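About Wisbridge Shared Workshop

Wisbridge is a members' workshop for people who build robots outside of work. We have 20 members and one long-running project, a two-armed manipulator named Ra. The workshop is open evenings and all day Saturday.
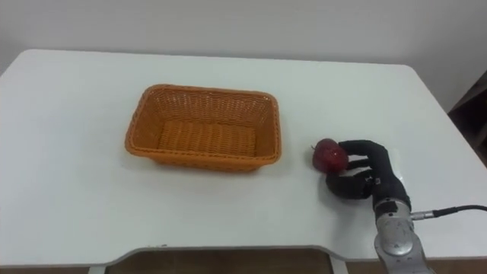

Ra started as a bench exercise in joint control. Mirko Mancuso wrote the first controller, and Nerea Cuesta now maintains the hand firmware. The standard task is pick and place: one piece of fruit, one basket, white table. An apple is a fair test of the grasp, with the index finger over the top and the thumb low along the front. The control log stands at 278 entries.

Seon-mi Byun handles wiring and connectors. Alaric Delacroix runs the Turnia simulator, where new grasps are tried at low speed before they go to the arm. 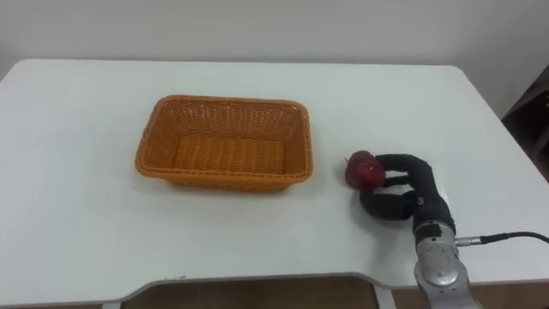
Ra's hand holding an apple, basket to the left.

Membership is open to anyone who has completed the bench safety session. Tools are shared; motors and controllers are signed out by the evening. Contact Caradog Humphreys at the front bench.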